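News > Automation > Interviews

A practice table for two-armed robots, rented by the month

April | By Gilles Chauvin

Print this article | E-mail this article

Inès Cordier used to sell warehouse shelving. Now she runs Etside, a firm of 6 that rents out simulated workbenches for two-armed robots. The service is called Wumel.
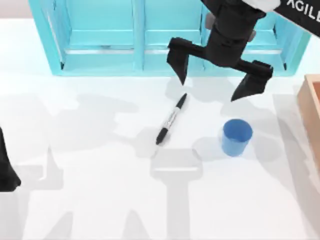

Customers log in, pick a table and a task, and run their own control software against it. The library holds 300 tasks, most of them small: put the marker in the cup, move the cup to the shelf, hand something from one arm to the other.

"People ask for kitchens," Cordier said. "Then they find out their arm can't pick up a pen, and they come back to the plain table."

The plain white table with the blue shelf is the one she shows first. She spent a long time on its lighting. Early customers trained under a single even light, and their software got confused by shadows once it ran on real equipment. Wumel now uses several lights, and the arms throw overlapping shadows across the work surface.

"It looks messy – I wanted it messy," she said.

A subscription costs $4,000 a month and covers 24 tables running at once. Cordier knows that is steep for a small lab. A cheaper plan is being tested with Drarnaton, a parts supplier that wants to try out grasping before it buys any arms.

I asked what the service does badly. Soft things, she said. Cloth and cable are still slow to compute, and she tells customers to test those on hardware. Thin objects lying flat can also slide more easily than they should, a fault her team has been working on since the winter.

The next release, code-named Gilbert, will let users upload their own objects. Cordier would not give me a date for it. "I gave a date for the last one," she said.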